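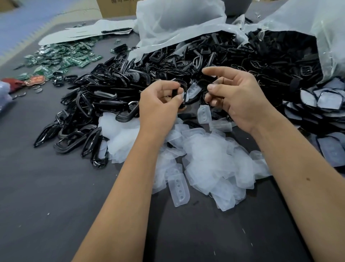 Station inspection checklist with comments
Manual disassembly and sorting recordings, head-view set
Site: Galusgate, Bench 2
Inspector: Ketill Juhl
Reply and corrective actions: Þröstur Vestergaard
Period covered: August

Scope

The checklist covers the bench used for recording two-handed sorting of small plastic parts and boards. Recordings from the bench are used to train the Kragh grasp policy, which predicts a hand pose and a part class from a single head-level view. Items are marked OK, OK WITH COMMENT, or ACTION. The previous edition had a separate section for lighting; those items are now under Section B.

Section A – Work surface and parts

A1. Surface is matte and of one color.
OK. Dark gray. The lighter table tried in the spring gave poor separation for the frosted parts and should not be brought back.

A2. Surface is free of debris that could be labeled as a part.
ACTION. White fragments and thin scraps on the open area nearest the operator. The segmentation step drops regions below a fixed size, but a scrap lying between the forearms is large enough to pass. Wipe down between recordings.
Reply (Þ.V.): Brush added to the bench kit. Wipe-down is now a line on the start sheet.

A3. Part classes are kept in separate heaps.
OK WITH COMMENT. Black frames, frosted white pieces, dark-rimmed flat pieces, and green boards each have their own area. The black frames run up into the open bag at the far side, and no boundary can be drawn there. For annotation, treat the heap and the bag contents as one region.

A4. Bags are closed or removed when not in use.
ACTION. Two open white bags on the far side of the table with parts spilling out. Bag film is translucent and so are the white pieces. In the last evaluation this pairing was the largest single source of false grasps. Decant into rigid trays.
Reply: Trays are on order from Nilten. Until they arrive, bags stay, with the mouth folded down and the bag pushed back against the boxes.

A5. No items on the table outside the class list.
ACTION. A reddish-brown crumpled item by the boards, and a thin black stick-shaped item on the pale sheet at the upper left. Neither has a class. The second is close enough in color to the black frames to matter. Remove both.
Reply: Agree on both. The pale sheet can stay if it is flat and nothing is on it.

A6. Small metal parts are contained.
ACTION. Round silver discs are lying directly on the table next to the circuit boards. Identify them before the next recording. If any are button cells, they go in the lined tin with an insulating layer between them, and the boards are checked for others still fitted.

Section B – View and lighting

B1. Both hands are in view during the grasp.
OK. Forearms enter from the near side and the hands meet over the middle of the table. The wrist estimate needs a clear length of forearm, and there is enough.

B2. Highlights do not hide part edges.
OK WITH COMMENT. The black frames are glossy and pick up the overhead light. A highlight along the rim helps the edge detector, up to the point where it breaks one loop into two. Diffuser to be tested, not required.

B3. Holes in perforated tabs can be resolved.
OK. The round holes read clearly on the tabs lying on top of the white pile. Hole count is not used as a feature at present.

B4. Background is static.
OK. Boxes and a dark container behind the work area. Keep them where they are for the whole set – moving a box mid-set changes the reference view and the Akico alignment tool has to be run again.

Section C – Operator safety

C1. Hand protection matches the parts handled.
ACTION. Hands and forearms are bare. This was agreed for the plastic-only set, where gloves degraded the fingertip estimate. Boards were added later, and the agreement does not cover them. Board edges and solder points can cut. Either gloves for board handling, or boards off the table.
Reply: Boards will be recorded separately with thin nitrile gloves. The hand model was refitted on 390 gloved clips and the fingertip error is acceptable.

C2. No jewelry or loose cuffs.
OK. Nothing on the hands or wrists.

C3. Reach is within limits.
OK WITH COMMENT. Working area is fine. The far bags require a full stretch; see A4.

Section D – Effect on results

The set holds 1,711 annotated grasps. Those affected by A4 and A5 should be flagged and left in. A run with the flagged grasps removed scored higher on the bench test and lower on the mixed-bin test, so a certain amount of clutter is useful to the policy. What has to go is clutter with no label.

Two-part grasps, one dark part in each hand, are still labeled with the left hand only. The annotation guide needs a second field for the right. Open item, Þ.V.

Re-inspection when A2, A4, A5, A6 and C1 are closed.
K. Juhl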